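Dralturlow clinic opens evening hours for people who grind their teeth

10 Dec 2022

The dental clinic in Dralturlow will offer evening appointments for patients who grind or clench their teeth at night. The new hours start in February and will be held on 2 evenings each week, after the normal surgery has closed.

The clinic is run by Rocío Urrego, who took over the practice from Zbigniew Olszewski when he retired. She told us that many patients come to her with a headache or a sore jaw and do not think of their teeth at all.

"They have already changed the pillow, they have changed the glasses, and only after this they come to the dentist," she said. "When I look at the back teeth, I often see that the top is flat."

During the past year the practice saw 1,115 patients. Of these, 300 had some sign of wear from grinding, and many of them had asked for an appointment later in the day. Most work at the Murix warehouse or on the farms towards Llanos, and it is difficult for them to leave before five o'clock. 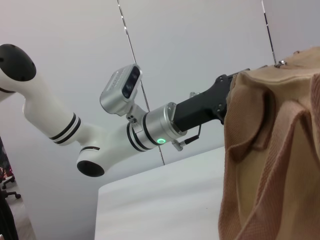 What happens at the first visit

The first appointment takes longer than a usual check-up. The dentist examines the teeth and the jaw joint, and asks about sleep, coffee, medicines and stress. If a night guard is suitable, a mould of the teeth is taken on the same evening. The guard is ready after 4 weeks, and the patient comes back to have it fitted.

Maritza Palomino, the hygienist, will explain how to clean it. She recommends cold or lukewarm water and a soft brush, and no toothpaste, which can scratch the surface. Hot water may change the shape of the guard, so that it does not sit well any more.

A guard protects the teeth, but it does not always stop the grinding. Patients who wake up often, or who snore loudly, may be advised to speak also with their doctor.

Yesenia Carhuamaca, who has worn a guard for several winters, said the first nights were strange. "I took it out while I was sleeping and found it in the bed. After that I got used to it."

How to book

Appointments can be made by telephone or at the reception desk, where Nayeli Echeverri keeps the list. New patients are accepted, but they should come ten minutes early to fill in the health form. Those who already have a guard are asked to bring it with them, even if it is broken. The entrance in the evening will be from the side street, next to the Hallell bakery, and the front door stays locked.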